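发件人: Bláthnaid Costello
收件人: 旧书与地方印刷史邮件组
主题: Re: Re: 关于 Larnen 纸坊水印断代的新说法
时间: 10月,晚上 9:27

各位好,

引文我留在下面了,删掉了寒暄和签名档,其余没有动。长话先说在前头:我不信。至少按目前拿出来的东西,我没法信。

> 大家好。我和 Ledthorpe 那边的同好整理了手头的散页,基本可以确定,
> 凡带双环水印的纸都出自 Larnen 纸坊的早期,也就是老坊主还在世的那
> 几年。理由有三:一是双环的画法和坊里账簿封皮上的戳记一致;二是帘
> 纹间距稳定;三是 Hultley 的印书铺在那个时期只从 Larnen 进纸。
> 我们一共比对了 54 张散页,没有发现反例。这样一来,Hultley 那几种
> 没有刊年的小册子就都可以往前提,Nic Aodha 目录里标的年代应当改。
> 如果没有人反对,我打算在下一期通讯上把这个结论写出来,方便大家以
> 后引用。图样我扫好了会放到共享文件夹里。

先说第一条。账簿封皮上的戳记我看过,是木戳,边上磨得很厉害,两个环挨在一起,右边那个还缺了一截。水印是铜丝弯出来的,缝在帘子上。木头上刻两个圈,和铜丝弯两个圈,能“一致”到什么程度?圈就是圈。要是两边都有同样的歪法、同样的缺口,那还可以谈,可是信里一个字都没提。双环这种花样,不要说 Larnen,随便哪个河边的纸坊都用得起,弯起来也省事。拿它当某一家的招牌,得先证明别家不用,这一步我没有看见。

再说水印本身的寿命。一副帘子用得勤,铜丝一两年就会松,松了要重新缝,缝的时候位置会挪,形状会走样。而且坊里从来都是两副帘子轮着抄,一副在槽里,一副在揭纸的人手上,所以同一批纸里本来就应该有两个略有差别的双环,做过纸史的人管这叫孪生水印。54 张散页里有没有分出这两副来?如果没有分,那“没有反例”是什么意思?是说每一张上都有两个圈吗?那我相信,因为你们就是按有两个圈挑出来的。

这个毛病我得多说一句。先用双环把纸挑出来,再说挑出来的纸都是双环,然后说它们属于同一个时期,这中间并没有任何东西在检验这个时期。要检验,就得有一批刊年确凿的书,不管有没有双环都拿来看,看双环到底出现在哪几年,又在哪几年没有。我问过,54 张里有刊年可查的是 9 张。剩下的都是散页,有些连是不是 Hultley 印的都靠字体猜。9 张里面又有几张出自同一本书,信里没说,我希望不是全部。

第二条,帘纹间距稳定。稳定到几毫米?怎么量的?纸是干的时候量还是修复以后量的?修过的纸洗过、压过,会伸会缩,横竖两个方向伸缩还不一样。我自己量过同一本书的前后两叶,前一叶是原样,后一叶托裱过,差出来的数足够让人把它们分到两家纸坊去。扫描件上量更不靠谱,扫描仪盖子压得松一点紧一点,边上就会变形。如果一定要量,请跨二十条帘纹一起量,再除,不要一条一条量。

第三条我最不放心。“Hultley 的印书铺在那个时期只从 Larnen 进纸”,这话我听过很多遍,追到头都是同一个出处,就是铺子里那本进货簿。进货簿第 27 叶之后缺了一段,这是大家都知道的。存下来的部分确实只写了 Larnen,可是缺的那一段写了谁,谁也不知道。何况那种簿子记的是赊账,现钱买的纸根本不上簿。一个小印书铺,赶活儿的时候跟过路的纸贩买几令现货,太平常了。小册子偏偏就是赶活儿赶出来的东西。

还有一点,纸的年代不等于书的年代。这本来不用在这个邮件组里讲,但是信里从“纸是早期的”直接跳到“小册子可以往前提”,我还是提一下。好纸进来了通常很快用掉,差一些的、零头的、受了潮的,可以在架子上放很多年。拿库底印歌单和小册子,是最常见不过的做法。纸只能告诉你书不会早于哪一年,要说它不会晚于哪一年,得另找证据,比如字模的损伤、装饰边框裂到什么程度。边框这条路其实有希望,Hultley 那个带葡萄叶的木边框,右下角有一道裂缝,在有刊年的几种书里能看出它一年比一年长。这比双环结实得多,我不明白为什么没有人先做这个。

至于改 Nic Aodha 的目录,我的意见是不要动。
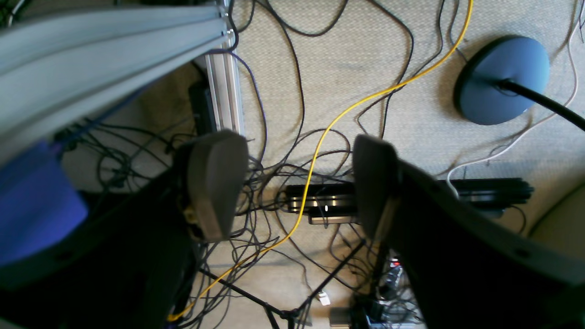 目录里 601 号那一条,原来写的是“无刊年,疑为后期印本”,一个“疑”字留了余地,写的人是有分寸的。你把它改成一个确定的早期年份,以后引的人只会抄年份,不会回头来看我们这一串邮件。十年以后就成了定论,再想改回去就难了。我年轻的时候在 Ledthorpe 帮人理过一批契约,就碰到过这种事:某人在铅笔批注里打了个问号,誊抄的时候问号掉了,后来三篇文章都建立在那个掉了的问号上。

我也不是说双环一定不早。它也许就是早的。我甚至觉得比较可能是早的,凭手感,那种纸偏厚,帘纹压得深,后来坊里换了打浆的家什,纸就不是这个摸法了。可是手感不能写进通讯里,我也不会拿手感去改别人的目录。

那么在写出来之前,我想请两位补几样东西:

54 张散页的清单,每张注明来源、现藏、有没有修过。
双环在纸上的位置,离最近的帘纹多远,两副帘子分开列。
有刊年的那 9 张单独列出来,写清楚出自几种书。
同一时期别家纸坊的水印,哪怕只找到两三家也好,看看有没有双环。
透光照片,不要扫描件。照片里放一把尺子。

透光不需要什么好设备,一块平板光源垫在下面,室内灯关掉就行。不要用手电从后面斜着打,那样帘纹会很好看,水印却会糊成一团。拓摹也可以,但铅笔要软,手要轻,散页的主人最好先问一声。共享文件夹我今天傍晚去看过,里面还只有一个空目录,也许是同步慢了,请再传一次。

通讯那边如果版面已经留了,可以先登一则短讯,就写“有人正在比对 Larnen 纸坊的双环水印,征集有刊年的样本”,这样说不定还能从别的会员手里多收几张。我自己有两叶,一叶有刊年,一叶没有,可以拍了寄过来,但是请不要把没有刊年的那一叶算进支持的一边。

另外,上一封里有人问进货簿缺叶是不是后来撕的。装订线那里残留的纸边很齐,像是裁的,可是什么时候裁的我看不出来,别人跟我说看得出来,我也要先问他怎么看出来的。

Bláthnaid Costello

又及:回信时请只引需要的那几行,不要把整串都带上,我这边的邮箱快满了。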